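Wendau Community Help
Automation and small robot cells > Set-up and calibration

Drokon arm loses the object position on a polished worktop

Posted by Eldana Wubshet, 03/06/2024

I should be grateful for advice on the set-up of a single-arm cell at our catering college. The arm is a Drokon bench model with a Cakent two-finger gripper and a fixed camera. It lifts one food item from a plate on a stone worktop and transfers it to a tray. The item at present is a husked cob of corn.

Over the past term the cell has recorded 778 attempts, of which 52 ended with the gripper closing to one side of the cob. The failures are not spread evenly. Most fall in the morning, when daylight comes through the curtains behind the worktop. On several occasions the position reported by the camera lay behind the plate, on bare stone.

The following has already been done:

The camera bracket was tightened and the calibration repeated twice.
The finger pads were replaced in October and show no wear.
The arm was slowed to 87 per cent of its normal approach speed, which made no difference that we could measure.

Our teaching staff would prefer to keep the cell where it is, as the room is in use for other classes and the power and air supplies are fixed. Is there a recognised way of setting up a cell on a reflective surface, or must we cover the worktop with a mat? A mat would have to be removed and cleaned daily, and I am reluctant to add this to the duties of the technicians.

3 replies

bench_and_bracket

A matt black mat. We had the same trouble and it was gone in a morning. I would not spend further time on it.

Mekonnen Support Desk

Thank you for setting out the history so clearly. Repeating the calibration will not help if the camera is finding the wrong thing, and from your account that is what is happening. Polished stone carries a blurred reflection of whatever hangs behind it. Pale curtains give pale upright streaks just behind the plate, in the same part of the view as the tip of the cob. The software sees a long bright shape and may settle on the wrong one.

A mat is a sound remedy but it is not the only one. We would suggest the following order of work, with the arm isolated and locked off until step 5.

1. Wipe down the worktop and the plate with a lint-free cloth. Small white crumbs and chips stand out strongly against grey stone and can be picked up as objects in their own right. Check the area to both sides of the plate as well as in front.

2. Reduce the search area. In the Drokon vision menu, draw the boundary so that it follows the plate, with enough margin at the back for any part of the cob that projects beyond the rim. Many users leave the boundary at its default, which takes in the whole worktop and the curtains too.

3. Change the object filter from brightness to colour. Yellow separates well from grey, white and cream. The base of a cob is often paler than the rest, so set the lower limit with that end in mind, or the reported centre will shift towards the tip. This step alone may account for a good part of your 52 failures.

4. Fix the start position and save a reference view. Place the plate well back from the front edge and clear of any joint in the stone, with nothing else on it. Lean the cob across it with the blunt end inside the plate, a little to the right, and the rounded tip over the back rim, pointing slightly left. Save the view under the daylight that gives you trouble – a reference saved under lamps alone is of little use for this fault.

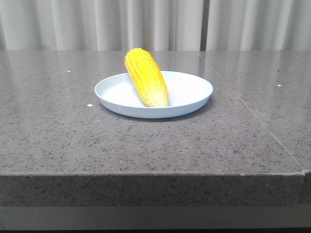
5. Restore power and run 200 attempts at reduced speed, half of them in the morning. Record the reported position each time as well as the outcome. If the errors still lie behind the plate, move the rear boundary forward a little and repeat. If they are now scattered, the fault is more likely to be in the fingers or the bracket, and we would ask you to open a separate thread with the log attached.

The approach speed may be returned to normal once the run is complete.

Eldana Wubshet

Thank you both. The search boundary was indeed at its default setting, and I regret that I did not think to look there. I have redrawn it this afternoon and changed the filter to colour. The trial run will have to wait until the room is free, and I shall post the log when it has been completed.

May I ask the Support Desk whether the reference view must be saved again each time the plate is replaced by another of the same pattern? Ours are taken from general kitchen stock and the rims differ slightly.

Mekonnen Support Desk

It need not be saved again if the rims differ only slightly. Please save a new one if you change to a coloured or patterned plate.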